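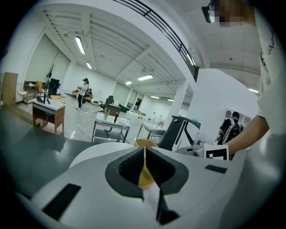

Progress report: hand-held gripper units, Stavudby workshop
Prepared for: Vangate equipment fund
Prepared by: Vija Kivi
28 October 2022

Work since the August report

The set-up of the first hand-held unit is finished and it is in daily use. The second is assembled but not yet signed off. The third is still in parts, waiting for a replacement trigger spring from Strazds.

Unit one has now logged 2,983 recordings. Of these, 46 were thrown out at checking. Most of the rejected ones came from a single afternoon when the jaw had been put back together with one screw short and the opening width drifted during use. Heino Šimkus found the fault when he compared the closed position at the start and end of the day. The screw has been replaced and thread lock is now used on all four.

Routine care

We have settled on a service every 500 recordings. The jaw comes off, the slide is wiped and given a light coat of dry lubricant, and the pads are checked for wear. Marker cards are replaced if a corner has lifted or the print is scuffed. The camera mount is checked with a torque driver and the calibration is run again before the unit goes back out. The whole job takes one person a morning, less if the pads don't need changing.

Between services, whoever has the unit wipes the lens and the markers at the start of a session and opens and closes the jaw fully ten times. If it sticks or clicks, it goes back on the bench with a label saying what was noticed. The labels were Heino's idea and have saved a good deal of guessing.

Problems

The handle housing on unit two was printed slightly oversize and the two halves did not meet cleanly. We sanded the joint, which was not enough, and have ordered a new pair from the Brekville print shop. This has put unit two back by three weeks.

Calibration was slow at first. The written procedure assumed a fixed lighting level and ours changes near the windows. We now run it at the same bench with the blinds down, and results from one day to the next agree well enough to work with.

Spending

Spare pads, marker cards, fasteners and lubricant have cost 900 euros to date, within the amount set aside for consumables. The new housings will be charged to the same line. No request for further money is made in this report.

Next period

Fit the new housing to unit two and calibrate it. Complete unit three once the spring arrives. Vija Kivi will write up the service sheet so that Brekville can use it for their own unit, and will send a copy to Vangate with the next report.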